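Odd crime stories, post yours

pilonum_pete
Saw one from Sidalville in August. Guy hid in the cleaning closet of the Narum ferry, came out at 3 a.m. and went through coats in the lounge. Got $252 and a harmonica!

marshgal
I heard it was $200 and he was asleep when they found him. Anyway, stuff like this is why I leave the good things at home when I travel.

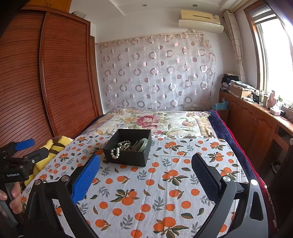
my jewelry box, pearls and all

dbl_knot
Home isn't safer, marshgal. My cousin in Lecomte got cleaned out while she was at the dentist.

pilonum_pete
Paper said $252, I'm sticking with it.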